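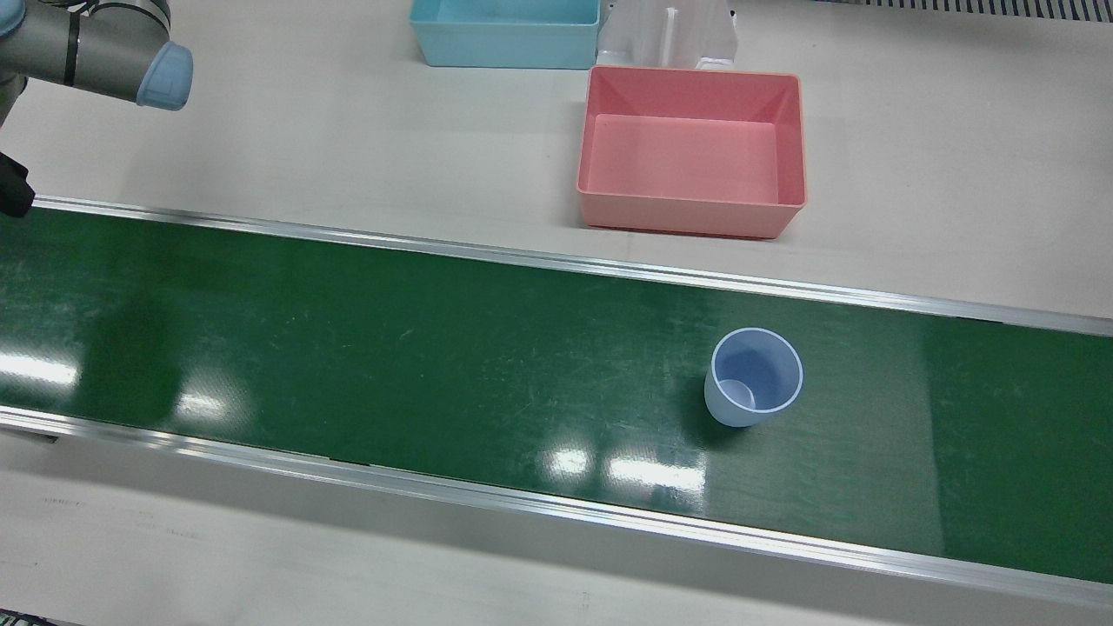

**Line attendants, sorting hall – 2 positions, Storura site**

Brekell packs and returns reusable tableware for canteens. In November we started moving the sorting of cups from hand work to robot stations. We are hiring 2 people to work beside those stations on the early shift.

Until last year a sorter stood at the belt for a full shift and picked up to 4000 pieces. The attendant's job is different. You watch the stations, clear pieces the arm has missed or dropped, change over the bins and write down each stop. There is less lifting and more walking, and you will spend part of each day at a screen.

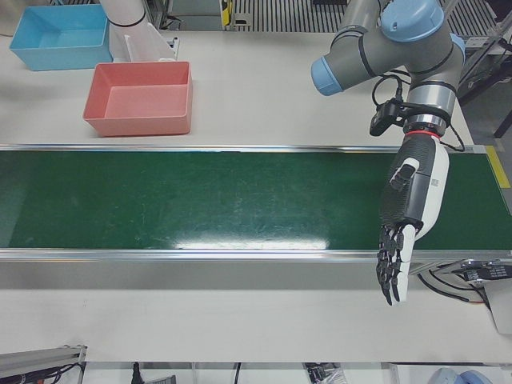 *Left arm over the belt, with the blue and pink bins on the far side.*

None of the six people who sorted by hand were let go. Four now work as attendants and two moved to dispatch. They will train you. Some of them miss the steady pace of the old job, and you are welcome to ask them about it when you visit.

**What you need**

- Steady attendance for a 6 a.m. start
- Good enough eyesight to spot a cracked rim
- Willingness to stop a station when you are unsure
- Basic written English for the stop log

You do not need to know programming. Changes to the arm's movements are made by our technician, Inês Bettencourt. 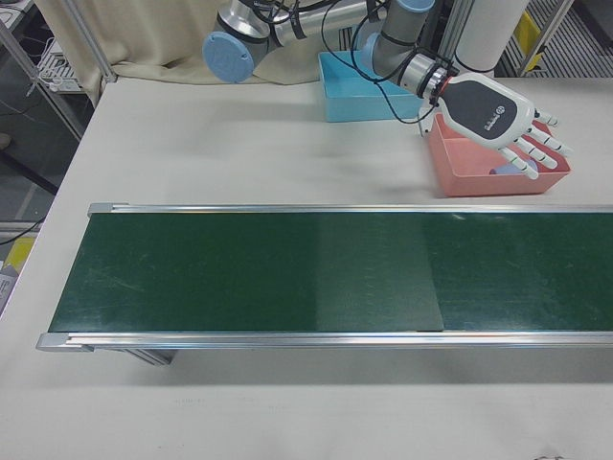
*Robot hand above the pink tray.*

**Pay and training**

Pay is on the same scale as the old sorter grade, plus an allowance of 338 a month once you are signed off on the stations. Training is paid. You begin with the bins and the log, then learn stopping and restarting with a second person present – restarts are never done alone during training.
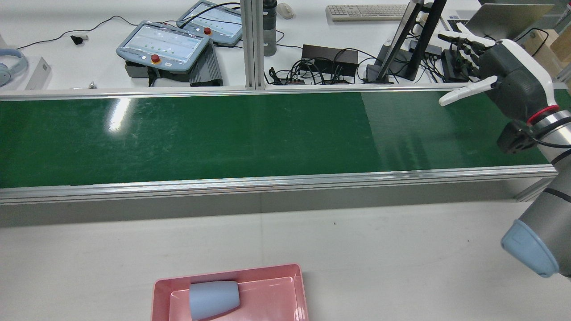

Attendants also have a say in how the stations are set up. Bin positions and belt speed are reviewed with the shift every second week, and requests go in the log with your initials.

**To apply**

Send a short letter and your work history to Martim Gouveia, Hall Office, Brekell, Storura. Please say when you could start and whether you would like to see the hall before the interview.

Posted Sunday, April 9, 2023. Open until both positions are filled.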